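マーカーキューブの姿勢推定を書き直した話

1/15/25

年末からずっと触っていた手首マーカーの追跡コードが、ようやく人に渡せる状態になったので、忘れないうちに書いておく。

うちでは手持ちグリッパで取ったデータを Jodura という自作のパイプラインに流している。頭部カメラの映像からグリッパに付いたマーカーキューブを検出し、左右それぞれの6自由度の軌跡に直して、最後に学習用の形式で書き出す。書き出しの部分は Ada Mazza さんが作ったもので、ここは前から安定している。問題はその手前、検出から軌跡にするまでの区間だった。

旧版は、見えている面を1枚ずつ独立に解いて、いちばん再投影誤差の小さいものを採用していた。単純で速いが、面が1枚しか見えていないときに平面の姿勢の曖昧さがそのまま出る。正方形マーカーを正面近くから見ると、傾きの符号が逆の解が二つ、ほとんど同じ誤差で出てくる。フレームごとに小さいほうを選ぶので、手首がほぼ静止している区間で姿勢がぱたぱた裏返る。位置はそれほど狂わないので、軌跡を点で描いて眺めているだけだと気づきにくい。姿勢を四元数でプロットすると一目で分かる。

最初は後段の平滑化でごまかそうとした。メディアンフィルタを入れると単発の裏返りは消えるが、数フレーム続くと残る。窓を広げると今度は素早い動きが鈍る。二日ほどパラメータをいじってからやめた。

新版では次のように変えた。

まず、面ごとに解くのをやめて、キューブ全体を一つの剛体として扱う。検出できた面の角をすべて集め、まとめて一つの姿勢を解く。面が2枚以上見えていれば曖昧さはほぼなくなる。これには各面の相対位置が正確に分かっている必要があるので、キューブごとに較正ファイルを持たせた。設計値をそのまま使うと、貼り付けのずれの分だけ面をまたいだときに段差が出る。

次に、1枚しか見えないフレームでは解を二つとも残しておき、前後のつながりで選ぶようにした。実装はただのビタビで、状態は候補の姿勢、遷移コストは角速度と並進速度から計算する。オンラインで使う予定はないので、区間全体を見てから決めてよい。ここを逐次処理にこだわっていたのが旧版のよくないところだった。
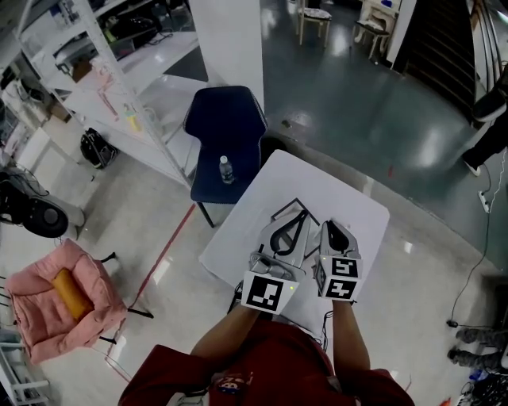
三つ目は時刻合わせ。カメラのフレームとグリッパの開閉値は別々のストリームで記録していて、時計のずれは収録の最初に推定した定数で補正していた。短い収録なら足りるのだが、長くなると少しずつ流れていく。いまは50フレームごとにオフセットを推定し直し、その間を線形補間している。推定には開閉値の変化と、画像側で見た指先の間隔の変化との相互相関を使う。指先がほとんど動かない区間では相関の山がつぶれるので、山の高さがしきい値を下回ったら推定を捨てて、前後の値から埋める。

評価には手元の2139本を使った。旧版で姿勢の裏返りが1回以上あったのは658本。新版で同じ判定をかけると17本まで減った。残ったものをひととおり見たところ、ほとんどは片手がもう片方のキューブを長く隠している場面だった。検出そのものがない区間なので、推定側でできることは少ない。いまは欠損フラグを立てて、書き出しのときにその区間で収録を分割している。

処理時間は増えた。ビタビよりも、候補を全部残すために検出結果をメモリに抱えておくほうが効いている。長い収録を並列で流すとメモリが先に足りなくなるので、ワーカー数の既定値を8から4に下げた。設定ファイルで上書きできる。

確認用のビューアも少し直した。Iris という名前で社内に置いてある。元の映像に推定した座標軸を重ねて再生するだけのものだが、裏返りの候補が二つあるフレームでは、採用しなかったほうの軸も薄く表示するようにした。Liliana Marchetti さんの要望で、タイムラインに欠損区間の帯も付けた。キーボードの n で次の欠損に飛ぶ。これは自分でもいちばんよく使っている。

較正ファイルの扱いは、まだあまりきれいではない。キューブの ID と較正ファイルの対応を YAML に手で書いているので、キューブを交換したときに更新を忘れると、静かに数ミリずれた軌跡ができる。実際に一度やった。再投影誤差の中央値が普段より明らかに大きくなるので、それを収録ごとに記録して、しきい値を超えたら警告を出すところまでは入れた。止めるべきかどうかは迷っている。いまは警告だけで、処理は続く。

2月に入ったら、開閉値の推定を画像だけで済ませられないか試すつもりでいる。時刻合わせのために両方を記録しているのが、収録の手順としては少し重い。指先が物に隠れる時間が長いので、精度は落ちると思う。

変更は main に入れてある。旧版の軌跡が必要な場合は、設定の solver を per_face にすれば前と同じ結果が出る。較正ファイルの形式は変わったので、古いものは tools 以下の変換スクリプトに一度通してほしい。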